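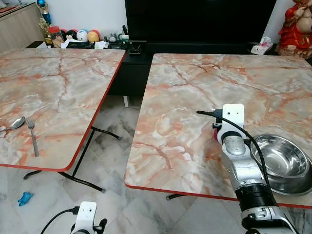 Lutfa Mondal reckons we should have stopped after the first gripper, and she told me so again over lunch: if it picks up a fork, buy it and get on with the real work. I promised I'd start with that, so there it is. The next twenty minutes are my reply.

(Pause. Let people settle. Clicker is the left button.)

What we wanted to know. We have a two-arm setup and tableware to move about: spoons, forks, a steel bowl. Which fingers should go on the arms? I thought this would take a fortnight. It ran from March into May and I enjoyed nearly all of it!

The two candidates. Skedon is our name for the rounded metal fingers with a pad on the inside face. Wasimura is the flat pair with the softer tips that Pranab Sarkar cut for us at Pritville. Same arms, same controller, same camera for both. Say this twice, people always ask.

Numbers, quickly. 1046 attempted picks, split evenly. 27 of them we threw out afterwards when Rokeya Patwary found the logging clock had slipped. I'll show the rest as a chart in the handout, not up here — it's too small to read past the second row.

Forks. I love forks. A fork lying flat gives you almost nothing to get under, and the handle is thin enough that a small error in height means you close on air. The flat tips did better on handles, by a clear margin. The rounded ones did better near the tines, where the curve of the metal seems to help them settle. I did not expect that and I'm still not sure I can explain it. Ask Nuwan Wickramasinghe, he has a theory with a drawing.

Spoons. Much the same story at the handle. At the bowl end both pairs had a habit of spinning the spoon round, and we ended up banning that approach for the last part of the trial.

Steel bowl. Grip the rim, always. Shiny steel is miserable for a depth camera, though: reflections come back as holes, or as a surface floating somewhere it shouldn't be. We got past it by taking the height from the rim alone and ignoring everything inside. Small change in the code, big change in my mood.

(If running late, skip to cables.)

Tabletop pattern. A veined top is harder than plain white. Thin dark lines on the table look a lot like thin dark edges of cutlery to a detector that has only seen plain desks. Géza Oláh retrained ours on five short sessions and the false picks dropped off nicely.

Cables. Please plan your cables! Leave a loop at the wrist and check it with the arm at full stretch and folded right back. We lost a whole afternoon to one that was snagging on only a single pose.

Controller. We stayed with the Havlíček one throughout. The softer stop setting is worth trying before you buy new fingers, it changed our drop rate more than either set of pads did.

So, Lutfa: we're keeping both. One pair per arm, flat tips on the left. She has asked to see the invoice.

Questions until ten past four. Handouts are by the door.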